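Sorting by Color, Lifting by Cord: a basket station for a shared storage room

Project report, second semester
Ludivine Mallet, Yannick Boyer, Armelle Delorme
Supervisor: Benoît Rey
7 min read

Summary

We looked at how small stuff gets put away in a shared work hall and why it ends up back on the floor. Made a sorting station out of cheap plastic baskets, one color per type of item, plus a cord and pulley idea so a full basket can go up out of the way. Sorting part went well. Lifting part is half done. Details below.

1. Where this came from

The hall is shared by four groups and everyone has the same small things: tape, clips, offcuts, lids, refill tubs. There used to be a shelf unit along the wall. It got moved in March and since then things live on the floor in whatever container is nearest. Armelle spent most of one afternoon looking for a roll of tape that was under a coat.

Brief from Benoît Rey was short. Find one storage problem in the building, fix it for under 200 euros, write down what you did. We chose the floor.

2. What people wanted

Short interviews, mostly in the corridor. Answers were pretty much the same thing over and over:

- want to see what is inside without opening anything
- no labels, because they fall off or are out of date in a week
- light enough to carry one-handed
- off the floor at the end of the day, for the cleaning

Eugénie Langlois (works upstairs, uses the hall in the evenings) was the one who brought up hanging. She stores onions that way at home. Yannick liked it right away, Ludivine less, see section 5.

3. Choosing the containers

We compared three types. Closed boxes from Sekell, stack nicely, but you can't see in and the lids go missing. Fabric bins, collapse when empty, annoying. Slotted plastic baskets, cheapest of the lot and the contents show through the sides. Baskets won.

Vurkia sells them in single colors so we could use the color as the label. Red = things in use this week. Yellow = spares. Anything with a lid of its own (tubs, cylinders, canisters) stays out of the baskets and stands next to them. We tried putting the tubs in at first but they take all the room and then the clips disappear underneath.

Not all the baskets are the same length, which we only noticed once they were side by side. Doesn't matter for sorting. Matters a lot for lifting because the balance point changes.

4. Layout on the floor

We tried the baskets in a row against the wall, then in a corner, then out in the open. Open floor was best for access, worst for tripping. Went with open floor for the trial as the baskets would be lifted in the evening anyway (that was the plan).

Rule for the layout: baskets in the middle, touching or nearly. Loose containers around them on both sides. Nothing taller than a basket directly behind, it hides. The cord comes down from the pulley to the red basket, as that one gets moved most often.

The pale floor helps more than we expected, strong colors stand out on it from the far end of the hall. Pink, red, yellow and blue are all easy to tell apart under the fluorescent lights. The big black and white cylinder was the one people kept asking about, it doesn't belong to any color group and we never really solved where it goes.

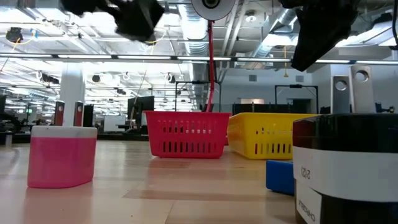
5. The cord and pulley

Idea: round pulley up high, cord down to the basket, pull and tie off. Simple on paper.

Things we learned doing it

Cord choice. We wanted one you can see, so red. Thin string cut into Yannick's hand when he pulled on it. Rarov had a thicker braided one at a decent price and we switched to that.

Where to attach. First try was a single point on the rim. Basket tips, everything slides to one end. Ludivine had said this would happen. A sling through the slots on both sides is better, but takes longer to thread and people skip a slot and then it hangs crooked.

Load. We decided on 900 grams as the most for one basket during the trial. Weighed on the kitchen scale from the break room. Clips and tape are well under, a basket full of refill tubs is way over at 2,000 grams, one more reason the tubs stay on the floor.

Tying off. Not finished. We used a hook on a table leg for testing and that is not something you can leave in a shared room. Needs a proper cleat on the wall, and for that we need permission to drill. Asked, no answer yet.

6. Trial

Ran it with all 4 groups. Sorting only for the first part, nothing lifted while people were around.

Red basket got used correctly almost from the start. Yellow was harder. "Spares" means different things to different people and one group put their lunch bags in it. We changed the wording on the door sheet from "spares" to "not needed this week" and it got better.

The lidded containers stayed on the floor like planned but they drift. By evening they were wherever the last person had been sitting. Armelle suggests a marked strip of tape on the floor, we didnt have time to test it.

Complaint we heard most: small things fall thru the slots. True. Clips under a certain size need a tray or a bag inside the basket. A sheet of card in the bottom works ok but then you lose the view from below, which would matter once the baskets hang.

7. What we would change

Buy baskets of one single size. Make the sling before handing anything out. Ask about drilling in week one. Also talk to the cleaning team earlier, they told us at the very end that they'd be happy with the baskets on a low trolley, which costs less than the pulley and doesn't need holes in anything. Ludivine would like it noted that she is in favor of the trolley.

Yannick wants to keep the pulley for the red basket at least. We left both options open in the plan for next semester.

8. Who did what

Interviews: Armelle, Ludivine. Buying: Yannick. Cord tests: Yannick, Ludivine. Door sheet: Armelle. Report: all three, written mostly the night before, sorry for teh layout.

Thanks to Eugénie Langlois for the onion idea and for lending her step ladder.

Related projects
A coat rack for wet days
Quiet drawers: felt, foam or nothing
Refill tubs and where they go
Low trolleys from leftover shelving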